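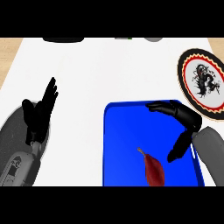 Sylvie Bouchard, Clekcombe workshop notes, October

Glaze tests, second firing. Kiln hit 1,827 F at the top cone but the lower shelf only read 1,705 - same gap as last time, so I don't think it's the thermocouple. Grullano white came out pinholed on 13 of the 26 tiles, nearly all from the bottom. The Jarnilitz clay took it better. Next: longer soak, half shelf at the back, and sieve the Zacharias batch again before anyone dips with it. Element check still to do.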